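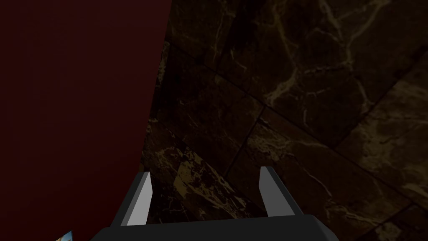
Wogan Paper and Bookbinding Club

How to sew a simple booklet with five holes

Last updated 6 February 2023 by Igor Urban

This is the first booklet that we make with new members. You can use it for recipes, for a travel diary or for the program of a small concert. You do not need a press and you do not need glue. If your paper is already cut, the sewing takes 15 minutes.

What you need

Eight sheets of normal writing paper, A4
One sheet of thicker paper for the cover, 200 grams per square meter
Linen thread, 700 mm long
A needle with a blunt point
An awl, or a strong pin pushed into a cork
A bone folder, or the back of a spoon
A ruler, a pencil and two paper clips
An old telephone book or a piece of thick cardboard

About the paper, please check the grain before you buy a big pack. Bend the sheet softly in one direction and then in the other. The direction which bends more easily is the direction of the grain, and it should go parallel to the spine. I use the Costum cream paper, which I buy already cut with the short grain. With the wrong grain the booklet can still be sewn, but it will want to stay open like a fan.

Folding

Fold each sheet in half separately. Bring the corners together first, hold them, and only then press the fold with the bone folder, from the middle to the outside. Put the sheets one into another and knock them on the table, spine down and then top down. Fold the cover the same way and put it around.

Making the holes

Cut a strip of scrap paper as long as the spine and fold it in half to find the middle. Mark the middle, then one point 15 mm from each end, then one point halfway between the middle and each end mark. You have now five marks. Open the booklet, lay the strip in the fold and fix everything with the clips. Put it half open on the telephone book and push the awl through each mark. Hold the awl so that it comes out exactly on the fold of the cover -- this is the place where most people make a mistake.

Sewing

We call the holes 1 to 5 from the top. Hole 3 is the middle.

Begin inside and go out through hole 3. Leave a tail of thread inside, long as your finger.
Go in through hole 2.
Go out through hole 1.
Go in again through hole 2.
Pass over hole 3 and go out through hole 4.
Go in through hole 5.
Go out again through hole 4.
Come in through hole 3.

Now the two ends are both inside. They must lie on different sides of the long stitch. Pull them in the direction of the spine, never straight up, or the paper tears. Make a double knot over the long stitch and cut the ends, but not too short.

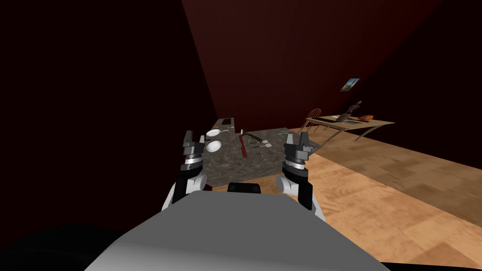
Iestyn Rosser: With waxed thread my knot opened after a few days. I do the double knot and then one more, and I don't cut closer than the width of my thumbnail. The Sterkel thread is quite slippery, so maybe it was that.

Thank you, the third knot is a good idea for waxed thread. With dry linen two are enough.

Trimming

The inside sheets will stick out a little at the front edge. Put a metal ruler on the booklet, press hard and cut with a new blade, many light cuts. Then leave it under some heavy books until the next day.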